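Section 3: Setting up the rack on a wooden worktop

I wrote this part for the Clarmont wire rack, but any small rack with upright dividers works the same way. I do mine on butcher block, and I like everything else pushed to the back before I start!

1. Clear the middle of the worktop. Cups, scissors and pens can all live along the far edge for now.

2. Set the rack down toward the back right corner (swap sides if you're left-handed). Press on each corner. If it rocks, bend the low foot gently by hand.

3. Load your plates. I go back and forth on this – standing up in the slots they drain faster, stacked flat they take less room. Farah Halim swears by upright and she's probably right.

4. Keep long things like spoons and foam brushes at the end of the rack, where you can grab them without reaching over the plates.

Note: Bare wood marks easily. I oil mine every October, and I leave it 19 hours before anything goes back on.

Caution: Don't drag the rack. Lift it with both hands, and take the plates out first if you've got more than three in there.

If a divider comes loose, the replacement is part 1552. Anjani Yusof fitted hers with pliers and it took her no time at all.

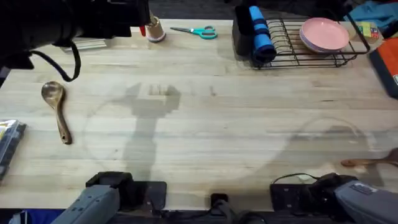
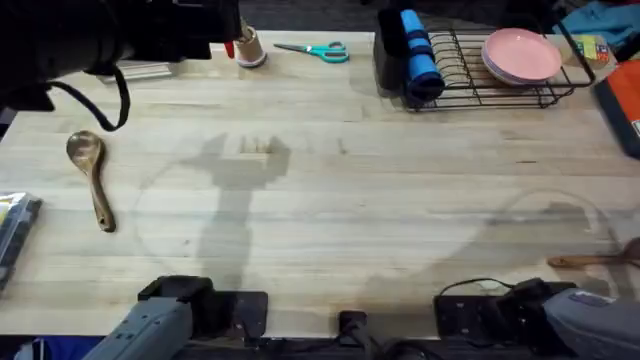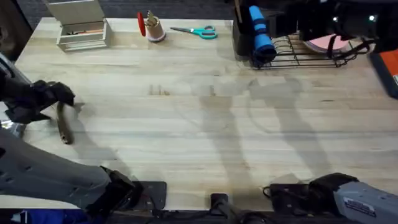
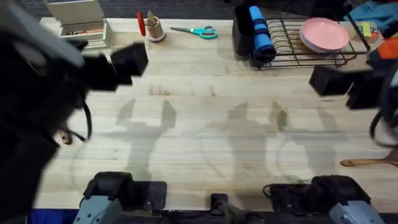 The butcher-block worktop, with smaller things kept along the far edge.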